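Screws in old door hinges turn but do not hold, what size of screw should I take?
posted by simoes_plevley, Nov 3, 2021

Hello to all. I live in an old flat in Plevley and two of my inside doors are hanging down. The upper hinge is loose. When I turn the screws, they go around and around and never become tight. The doors are solid wood and heavy. I have bought a box of 200 longer screws, but I am afraid to split the frame. Should I use a thicker screw, or fill the hole first? Also I do not own a drill at the moment, only hand tools.

Ellum

Fill the hole first. I have repaired four doors in my house in this way and they still close well.

Take the door off, or put a wedge under it so that the hinge carries no weight. Remove the screws from one hinge only. Put wood glue in each hole and push in thin pieces of wood, for instance toothpicks, until no more will go in. Leave it until the next day, then cut the ends flat with a sharp knife.

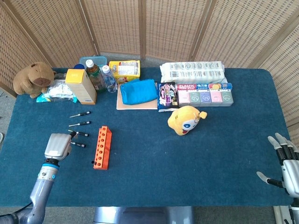

Screwdrivers, with the orange rack for them in the second picture.
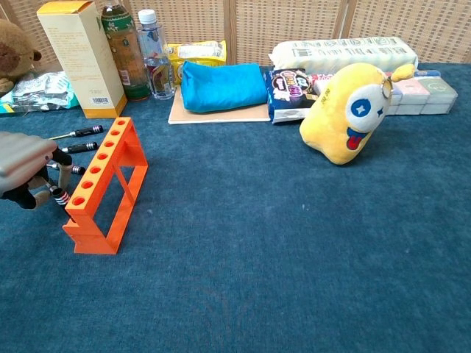 For the new screw you need a small starting hole, and without a drill you can make it with an awl. Rub a little candle wax on the thread. The screwdriver must fill the slot completely, otherwise you will damage the head, and old brass screws are very soft. Turn slowly and stop when the head is level with the hinge plate. If it stands higher, the door will not close.

I would keep your longer screws for the upper hinge, where the pull is strongest.

Raven

just use thicker screws, worked for me

Ellum

Raven, it can work, but please check first that the thicker head sits inside the hinge plate. In my case it did not, and I had to take all of them out again in December.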